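Folding Gray: What I Learned From One Soft Garment and a Loud Tablecloth
Yatziri Meléndez
Household Textiles project, final report

Why I picked this

My first idea was to write about stain removal, but three other people in the class had already claimed it, so I went with folding. I fold badly. My drawer at home is basically a pile with a front on it. So the question for this project was pretty simple: does a soft knit top take up less room and come out with fewer creases depending on how you fold it? I compared three ways of doing it, which I named after whoever I learned them from or wherever I first saw them. The Holtero is the one on the card at the laundromat near me, the Ayala is my aunt's, and the Cetero is the roll everybody does before a trip.

I did 34 folds total over February, mostly in the late afternoon when the light in the room was decent. I wrote everything down in a notebook with a bent cover, and then typed it up, and then found out I had skipped a page and typed it up again.

The fabric
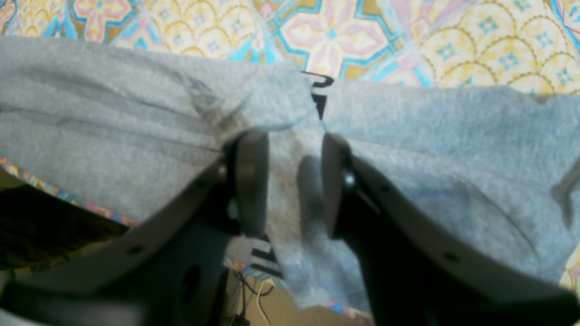
Gray heather is a great color for this kind of project because it shows creases so clearly (I tried a black top first and couldn't see a thing). It's also a fabric that fights back a little. When the cloth gets gathered at one point, like the narrow neck in the middle there, the two sides fan out like a bow tie and the creases run off at a slant from the pinch. I started calling those "ray creases" in my notes. They're the ones I cared about most! A fold across a flat panel makes one straight line, and one straight line is easy to smooth with your hand. Ray creases go every which way and you end up chasing them. The other thing about a fuzzy, pilled surface is that it grabs itself, so the layers don't slide over each other the way they do on a dress shirt.

Print matters too. Black lettering tends to be stiffer than the knit around it, at least on every top I own, and a fold that lands in the middle of the letters never wants to stay down. My aunt always folds so the print ends up on the outside and flat. I used to think that was just for looks.

The table

I wanted a plain white cloth and got the Wunilska one, the brand my aunt buys, with diamonds and flowers and little fans all over it in peach and pink and blue. I complained for a day and then I loved it. The diamonds run in a regular grid, so you can line up a hem against a row of them and see right away if you're crooked. Clamping the cloth at the corners made a big difference. Before that, the cloth moved every time the top did, and I was getting wrinkles in both.

Spreading it out

Every method starts the same way, with the top laid as flat as it will go, and this took me longer than the folding did. The main panel is easy. The trouble is always up by the collar and shoulders, where the knit doubles over on itself and makes a lump, and then some loose corner flops off past the rest of the shape. If you fold with that lump still in there, you've built it into the middle of your stack. I ended up with a rule: work from the middle of the panel outward, then do the top, then go around and tuck in whatever is hanging out.

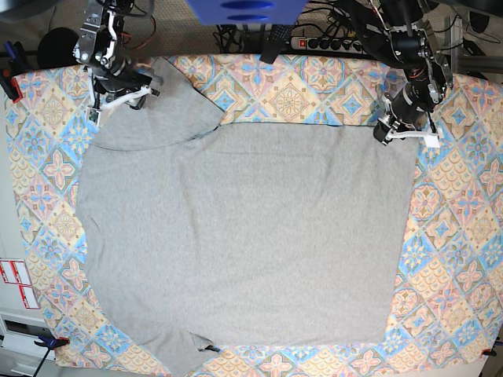
The three folds

Holtero: both sides in to the center, then up in thirds. It made the neatest rectangle, but it's fussy about the sides being even.

Ayala: in half the long way, sleeves laid back over the body, then in half and in half again. Fastest for me by a lot, and the print stays flat if you start face down.

Cetero: sleeves in, then roll from the hem. Small and tight, but on a thick knit the roll wants to open back up when you let go.

In all three, the moment that ruined things was the pickup. Grab the cloth by both sides and push your hands toward each other even a little, and the middle bunches up into a heap of folds and shadows. Then you're back to spreading. I had to start over so many times for this that I gave it its own column in the notebook.

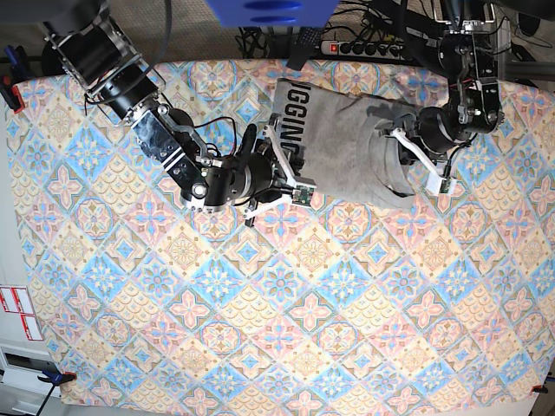

Results and what I'd change

The Ayala won for everyday use. I had the fewest restarts with it, and the creases it left were straight ones. The Holtero looked nicest on a shelf. I'd only use the Cetero for a bag, and probably with a rubber band.

If I did this again I'd use more than one weight of knit, and I'd measure the height of each folded stack with a ruler instead of my fingers (sorry). I'd also like to try it with kids' sizes, where the sleeves are so short that I don't think the Ayala would work the same way. My drawer at home closes now, mostly.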